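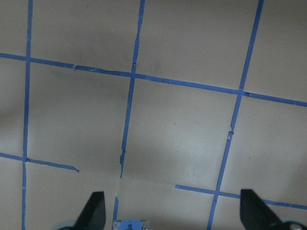
4.2 Squaring up and the trouble with long walls

I came to squaring up late, having spent most of my working life enlarging mural sketches by eye (and repainting a fair few noses as a result). The idea is old and simple. You rule a grid on the sketch, lay out a bigger one on the wall, and copy whatever falls in each square. What interested me for this study was how painters cope once the wall gets long, as a small slip in one square gets handed on to its neighbour and then the next one along.

At Hajdu we worked with 30 painters, each given the same sketch of a heron and a stretch of primed wall. Some ruled their lines in chalk, others used tape, and three snapped a string against the plaster, a lovely thing to watch! Tape was the favourite by a long way, mostly for being easy to peel off and put back when a line wandered. I'd expected the chalk people to drift more. They didn't, or at least not in any way I could measure. 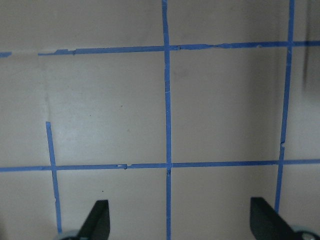

Sirkka Seppälä, reading an early draft, objected that I was treating the lines as the thing to get right, when in her experience painters who fuss over their lines stop looking at the heron. She would sooner have a wonky grid and someone who steps back every few minutes. I've gone back through my notes with that in mind, and the stepping back does seem to matter, though I didn't record it well enough at Hajdu to say how much.
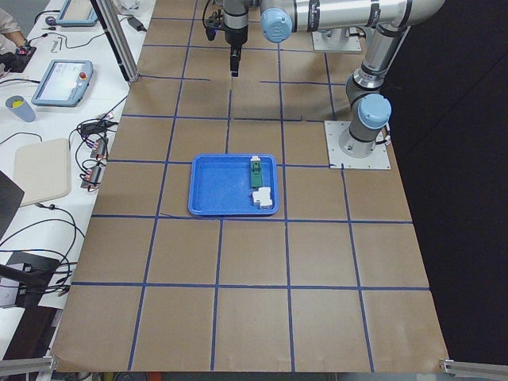

Vol. 30, p. 400

Figure 3. Brown paper taped into squares in blue.

At Esine I tried to put that right by asking painters to keep a tally of every time they left the wall. It was a nuisance for them and the tallies are patchy. Even so, the ones who walked back often had straighter beaks and better legs, whichever way they had marked out.
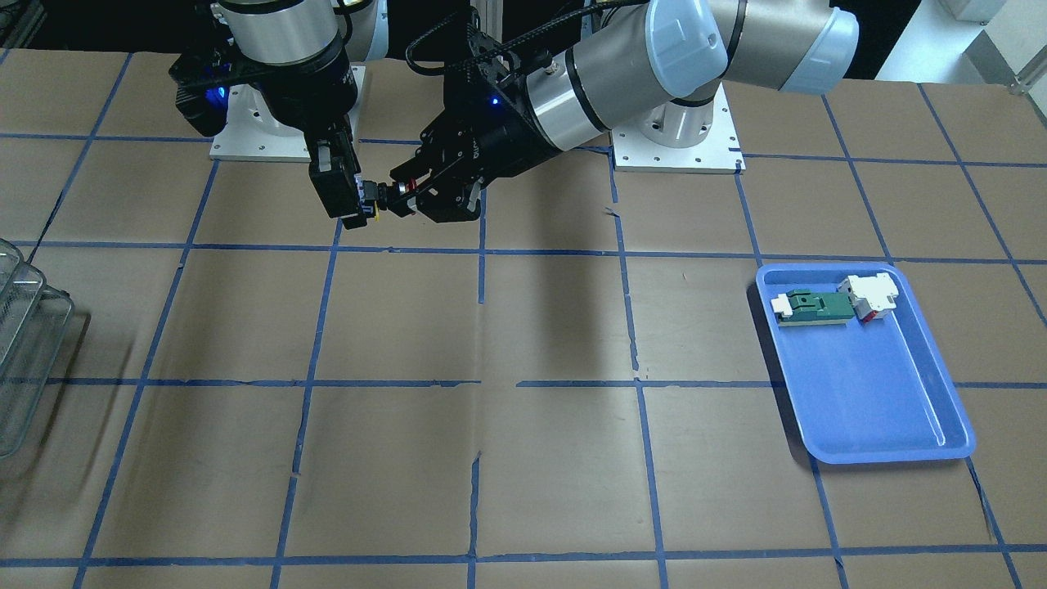 The legs deserve a word of their own. A heron's leg crosses several squares with hardly anything else in them, so there's very little to check it against, and this is where the drift showed up first. Lorraine Lockwood suggested adding diagonals to the emptier squares. I did so in May, on the second wall at Esine, and the knees at any rate came out level.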